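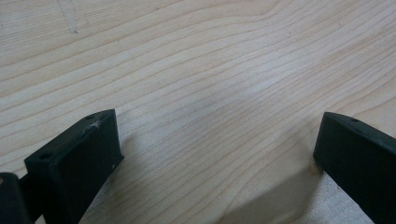 Gripper fingers over the table, wrist view.

Search the docs
Home Method Data Results FAQ Contact

Trilell FAQ

Trilell is a method for learning two-handed manipulation from demonstrations recorded with hand-held grippers. The questions below come mostly from groups trying to reproduce the Olska results.

Data

How many demonstrations were used?
The Olska set has 817 recorded demonstrations. After filtering, 763 remain, and 600 of those form the training split. The rest are held out for validation.

What gets filtered out?
Recordings with lost tracking on either hand, and recordings where the two wrist streams can't be aligned in time. Failed grasps stay in if the person recovers.

Why keep stretches in which the fingers are open and hold nothing?
The policy needs approach and retreat motion. An early version trimmed every segment without contact. It learned to close well but started its approach from poor angles.
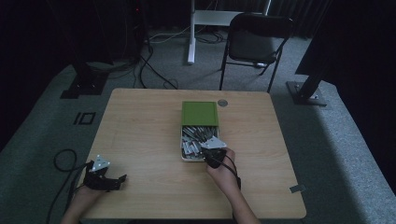 Can the policy be trained on one arm only?
Set the second action stream to zero and mask its loss term. Results for one arm are reported separately and should not be compared with the two-arm table.

Do I need the head view at test time?
No. It is an input during training only, where it supplies an auxiliary target for the relative position of the two hands. The Gauthier baseline does use it at test time, so compare the two with care.

How is gripper width represented?
As a continuous value, scaled per device between fully closed and fully open. Repeat the scaling whenever fingers are replaced.

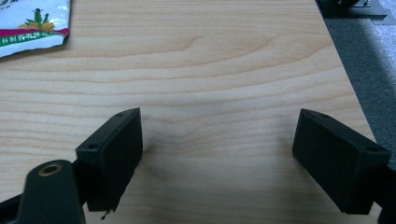
Training and evaluation

How are trials scored?
Each trial gets a pass or a fail from a fixed checklist of 13 conditions. Partial credit is not given.

Does the method transfer to other table surfaces?
This has not been tested outside the Sustwood lab. Strong wood grain and glare in the wrist view are covered by the color and brightness augmentation, which is on by default.

Which checkpoint should I start from?
Use the November release. Older checkpoints expect a different action order and will load without an error message.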